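4.2 Filling the Tekin fermenter

1. Rinse the tank two times with clean water and close the lower valve.

2. Pour in the grape juice until it reaches the 43-liter line. Do not go over this line, the foam needs free space. 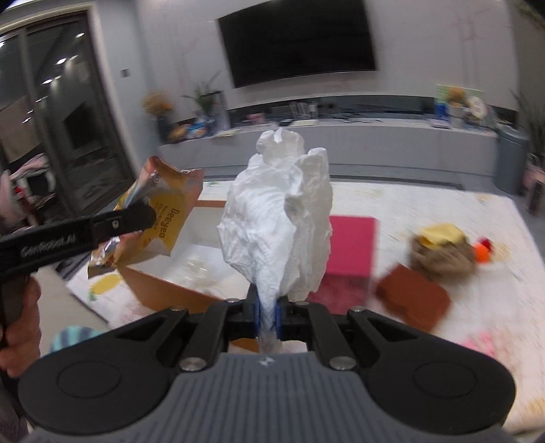 3. Add the yeast and put the lid on. Turn it to the right until it clicks.

Caution: Never block the airlock. The gas must go out.

Note: For juice below 70 °F, the start can take one day more.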